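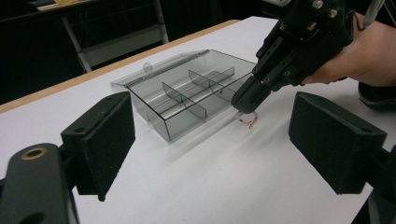 Divided box, lid open.

Thread: Heather honey that won't come out of the comb

tirnier_hives
Took two supers off the moor at the weekend and I have now spent an entire evening failing to get honey out of them. The extractor goes round, I go round, the honey stays where it is. It's set like a jelly in the cells. I was told it would be "a bit thick". Is there a trick to this or do I just hand the bees their supers back and say sorry?

oldskep
It's ling. Ling sets to a gel in the comb and you can spin it until October comes round again. You either press it or you loosen it, the thing with the nylon needles on a roller. Go over both faces after uncapping, then spin straight away before it sets again. Did you use wired foundation? If so, be careful at speed. If not, cut comb and stop worrying.

tirnier_hives
Wired, sadly. I bought it in a fit of optimism.

Marram
I'd press it. I know people swear by the roller but I've had one for years and all it has ever given me is a sticky roller. Scrape back to the midrib with a big spoon, into a cloth, into the press. You lose the drawn comb but you get the honey, and you get it the same day.

oldskep
You lose the drawn comb! Do you know what the bees put into making that? I'd sooner spend two evenings with the roller than send them back to bare foundation in spring. 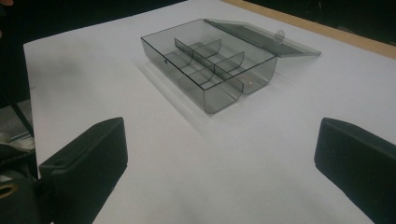

Marram
Yes, and I'd sooner have my evenings. The bees have all of May with nothing to do but draw comb. Mine have drawn out worse than what I give them, usually at right angles to it.

kuroda_jan
Warm room first, whichever way you go. I leave the supers stacked over a low heat overnight. It doesn't turn it runny but it takes the edge off. Also check the water content before you jar it. Heather runs wetter than blossom honey and people get upset when the lid lifts off by itself in the pantry.

tirnier_hives
Is that a thing that happens?

kuroda_jan
Twice. Once at my sister-in-law's. We don't discuss it.

Marram
Our association has a press you can borrow, Jaruwan Inthanon keeps the list. It weighs as much as a calf and comes with no instructions. You'll want a second person and a floor you don't care about.

oldskep
For the record I got 32 jars off the moor last year with the roller and every comb went back in the hive. I'm only saying.

Marram
And how long did it take you?

oldskep
That's not what he asked.

tirnier_hives
Update. Did one super each way in the interests of peace. The pressed one gave more honey and also a great deal of pollen, wax and one earwig. The rollered one gave less but it looks like something you could sell. My back prefers neither. Next year I'm using unwired and cutting it into squares.

oldskep
So I was right.

Marram
So was I.

Comments

Chiyo Katayama: Cut comb every time for heather. Freeze it for a couple of days before you box it, for the wax moth.

Widilmont: You've all missed the easy answer, which is to leave it on for the bees as winter stores.

skepless: Please don't start the winter stores argument again, the last one went on until the swarms were out.

Rendex: Where did you get the roller? Mine has lost half its needles and I think I know who ate them.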